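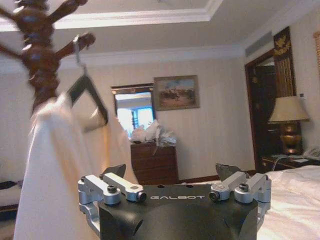 Engineers in Drumville have published a method that helps robots handle clothes in furnished rooms by letting the machine decide when to stop and look again. The software, called Brosto, relies on a small camera at the robot's wrist and needs no map of the room beforehand.

Soft items are hard for robots because the shape changes as soon as something touches them. Most systems plan a whole movement from one view. Brosto plans a short stretch, compares the new view with what it expected, and either carries on or starts over from a different side.

The group trained the software on 1,465 recorded attempts at taking garments off hangers and putting them back, made in bedrooms and hotel rooms. It was then tested 313 times in rooms it had not seen before. The robot finished the job in 169 of those tests -- a little over half.

"Shirts were fine. Long things that reach the floor were not," said Savvas Stergiou, who led the work. The fingers often closed on two layers of cloth when only one was wanted, he said, and poor light near mirrors and windows made that worse.

Denise Furnival, who ran the tests, said the next version will add a touch sensor in each fingertip. The recordings will be released in April, along with the code. Trials with bed linen are under way in the same rooms.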